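Sillulex system

The Sillulex system is a staking plan for roulette, usually credited to Damián Pereyra, who sold it by mail as a typed booklet. It belongs to the family of negative progressions, in which the player raises the bet after a loss. Sellers have called it "mathematically sound" — a claim for which no working has ever been published.

Method

The player bets one unit on red or black. After each loss the stake goes up by one unit; after each win it drops by two. A session stops when the player is 5 units ahead or 18 units behind.

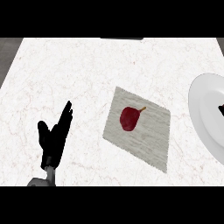
Does the system change the house edge?
Every spin carries the same edge whatever the stake, so the expected loss depends only on the total amount bet.

Claimed results

Pereyra's booklet reports a profit over 1000 spins, recorded at a casino it does not name. Thomas Ferraro, who reviewed the booklet for a players' newsletter, noted that the log skips several pages and that the zero comes up less often than it should. A later edition drops the log and offers letters from satisfied buyers instead, none of them signed in full.

Supporters point to the many small winning sessions. These are real enough, but any plan with a near target and a distant stop will produce them, and the rare large losses take the money back.
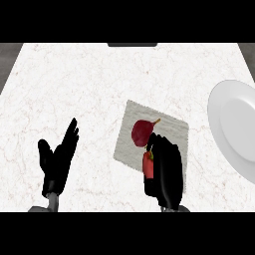 Variants

Aslı Yazıcı's version resets to one unit after any win. It has the same expected loss per unit staked.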